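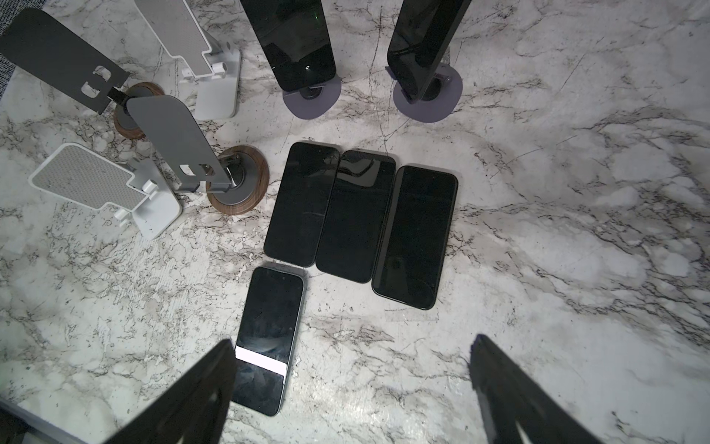 Old phones deserve a longer working life

By Delwyn Hapeta
Feb 9, 2023

My phone is six years old. It makes calls, sends messages, takes decent pictures and tells me when the bus to Brunton is running late. Last September the bank told me its app would stop working on it. Nothing in the phone had broken. The bank had decided to support only newer versions of the operating system, and the company that made my phone had stopped sending them out.

I went into the Kaslow branch to ask what I should do. The young man at the counter was polite and said most people upgrade every couple of years anyway. I asked if I could still pay bills there in person. He said yes, until the branch closes.

I think we have come to accept something we should not. A refrigerator that keeps food cold is a working refrigerator. A car that passes inspection can stay on the road for as long as its owner is willing to look after it. A phone can be in good order in every way you could test at home and still be treated as finished, on a date picked by someone who will never meet you.

The usual answer is security. Old software has holes in it, and a bank has good reason to care about that. I don't dispute it. But the holes can be fixed, and the people able to fix them are the ones who sold the phone. They stop because it costs money and brings in none. That is a business decision, and it should be talked about as one.

Then there is the battery. I had mine replaced at a repair stall in the Drorkow market for $89. The old battery was glued in, and most of what I paid was for the labor of getting it out without cracking the screen. My first cell phone had a back you could slide off with your thumb. You bought a new battery, put it in and went home. Phones are thinner now, and many of them handle water better, and I would give up some of both to have that back.

I would like to see two rules. The first is that the box should state the date when updates end, in print as large as the price. Shoppers could then work out what a phone costs per year, and a cheap one with a short life would look as expensive as it is. The second is that any phone sold new should have a battery the owner can change with a common screwdriver. Makers will say this limits their designs. Seat belts limit the design of cars.

Some of this falls on us, too. I have a drawer with old phones in it and so does my sister, and at least one of mine was replaced for no better reason than that the contract was up. I liked the new color. I can't put that on the manufacturer.

Still, the person who does want to keep a phone ought to be able to. Plenty of my neighbors are retired and learned their way around one device with some effort. Asking them to start over every few years - new buttons, new menus, new charger - is a real burden, and it comes with a bill.

For now I do my banking on a laptop at the kitchen table. The phone is next to it, working fine, and I plan to keep it until it stops.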